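# Borrowing orchestral parts for an amateur performance

**Posted by Malathi Salian, Etetbridge, 1 January 2022**

Our orchestra intends to perform a symphony by a composer who died within living memory. A neighbouring society holds a full set of parts and has offered to lend them without charge. May we accept, or must the material be hired from the publisher? The concert is in April and we have 20 string players. I should also be grateful for advice on marking bowings.

**Kokmont**

The answer depends on whether the society owns the set or has it on hire. Hired parts may not be passed to a third party under the usual terms of hire. Please ask the society to confirm the position in writing before any rehearsal takes place.
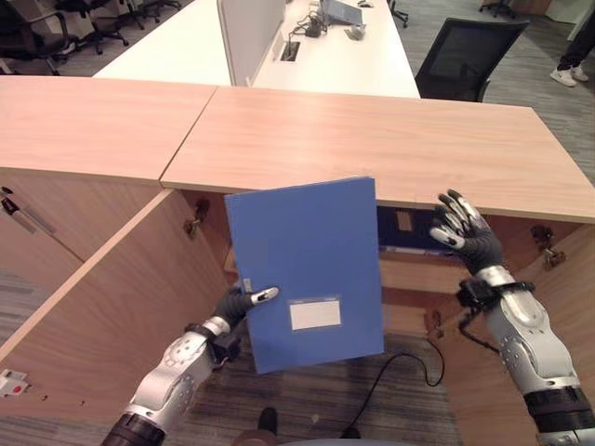

If the set was purchased, it may normally be lent. The loan does not include permission to perform. A work still in copyright requires a licence for the concert, and the hall may already hold one. Ask the hall manager which works it covers. A recording, even for members only, is a separate matter and should be raised with the publisher.

Photocopying missing pages is not permitted without consent. Should a desk be short, request the additional part from the publisher and allow four weeks for delivery.
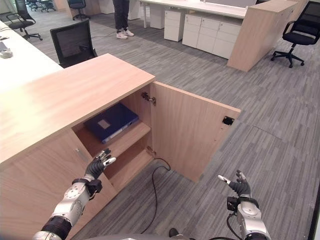
*Cabinet with a binder on the shelf.*

**Shenoy**

Just hire it. We borrowed a set once and two of the viola parts were from a different edition, with other rehearsal letters.

**Drodex**

I agree with Kokmont on the question of ownership. With regard to bowings, only soft pencil should be used, and the lender's existing markings should be left in place unless the lender agrees otherwise. The leader should mark one part for each section, from which the remaining desks may be copied by hand.

A list of parts issued should be signed by each player and checked on return. Wind and brass parts should be counted separately, as doubling instruments are often printed in the same book.
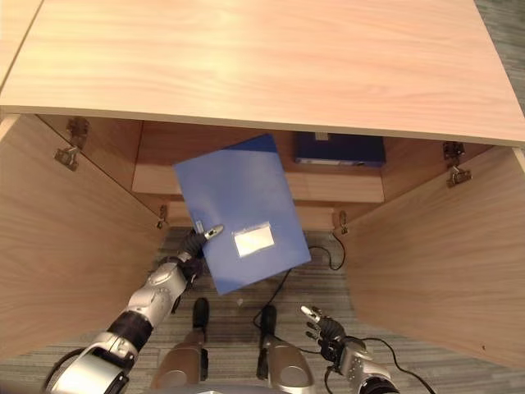 *Cabinet with both doors open.*

The score should be requested at the same time as the parts. Conductors commonly own a study score of another edition, and bar numbers may differ.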